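Gripper Trials Gallery: Kitchen Door Tasks

Justinas Lūse and Oğuzhan Yalçınkaya spent most of May comparing grippers and controllers on one family of tasks: opening and closing kitchen doors by the handle. The work was done in simulation first, with bench tests to follow. This page collects the notes and the one render we are putting online for now. More will be added as the bench tests are written up.

What we compared

We ran two grippers, which we call Perka and Trornum after the folders they lived in. Perka is a parallel-jaw design with short flat fingers. Trornum has longer fingers with a curved pad. Both were tried with the same arm model, the same start poses and the same time limit.

Each gripper was paired with two controllers. The first follows a planned path and holds position hard. The second is compliant and lets the wrist give a little when it meets a load. Oğuzhan wrote the compliant one and Justinas tuned the gains.

We ran 1400 attempts in all, split evenly between the four pairings. An attempt counted as a success if the door reached its target angle with the handle still held. Doors that were pushed open by a finger or a wrist link did not count, even when they ended up in the right place.

Results so far

Of the 1400 attempts, 653 were successes. The compliant controller did better with both grippers. The path controller tended to lose the handle partway through the swing, when the door's arc and the planned arc drifted apart.

Trornum held on better once it had the handle, but it needed more room to get its fingers behind the bar. Perka was easier to place and slipped more often. Wider pads for Perka are being printed now.

Handles

Long vertical bars gave us the most choice of where to grasp. We aimed for the middle of the bar as a default. Grasping lower down made the wrist turn further than we liked, and in a few start poses the elbow reached its limit before the door was open.

Approach speed mattered more than we expected. Coming in fast, a finger would clip the bar and swing the door before the jaws had closed. We now slow the last 8 centimeters and pause before closing.

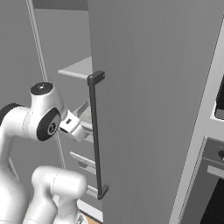
White arm, dark bar handle, door partly open. The gripper is coming in level with the middle section of the bar and has not closed on it yet.

The pause adds time to every attempt, and Justinas would like to drop it once the contact check is more reliable. Oğuzhan wants to keep it until the bench arm has been through the same set.

Next up are the oven handle, which is horizontal and needs a different wrist angle, and a run with the camera moved from the shoulder to the wrist.

Page last updated Sun 18 October.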